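Folding at Barkwood: the questions I get most

I'm Châu Vi, and I run the laundry and mending side of things at Barkwood, the shared house where I've lived for 4 years. I fold for a lot of people, so I get asked a lot of questions, usually while my hands are full. I finally typed up my answers.

Do I really have to fold pajama pants?
No! If you've got a deep drawer and you don't mind digging, toss them in. I fold mine because I like opening the drawer and seeing every waistband at once. Also my drawer is tiny.

My elastic waistbands never lie flat. What am I doing wrong?
Probably nothing. Gathered elastic wants to bunch up, and it'll win if you fight it. I hold both sides of the waist, give one gentle pull outward, lay it down and leave it alone. Then I fold the legs up toward the waist so the bulky part ends up on one end of the bundle. Lâm, my cousin, goes the other way and rolls from the waist down. Hers look better than mine, I'll admit, but they come undone if you so much as breathe on them.

Should I fold on the bed or on a table?
I'm a bed folder. It's easier on my back if I kneel, and there's room for piles. The trouble is that a mattress sinks, so soft knits slide around – I put something with a printed grid on it down first. The lines give me an edge to match up with, and my stacks come out straighter.

What kind of grid mat do you use?
People ask this one like I have a secret supplier. Anything with straight lines will do. A checked tablecloth is fine, and so is the back of some wrapping paper if you tape the corners. I tried the Pranulier folding board one April and gave it away after 2 loads. It made beautiful T-shirts and terrible sweatpants.

How long does a basket take you?
A full one takes me 30 minutes if I have a show on, and less if I don't. The most I ever did in one sitting was 73 pieces, after the whole house had the flu, and I don't recommend it.

What order do you fold in?
Towels, then tops, then bottoms, socks dead last. I build the stack at the far end of the bed and work back toward myself. White things I try to keep on top so they don't pick up lint from everything else, though that falls apart the second somebody hands me a stray pillowcase.

Can I hang knit shorts instead?
You can, but clip them at the waist and they'll get little dents in the elastic. I'd fold them in half the long way, then in thirds. Done.

Do you iron anything?
Linen napkins, and that's it. I have an old Irnedeo iron that spits, so I only bring it out for company.

My kid wants to help. Where should they start?
Washcloths! Square, small, and very hard to mess up. After that I'd let them try shorts, with you doing the waistband end and them bringing up the legs. Expect lumpy bundles for a while and put them in the drawer anyway.

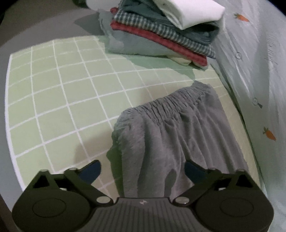 One more that came in while I was typing: what about drawstrings? Tie them in a loose bow before they go in the wash, and leave the bow in when you fold. If the string has already disappeared into the waistband, put a safety pin through one end and work it back around. Bring it to me if you get stuck, I'm usually in the laundry room after 4.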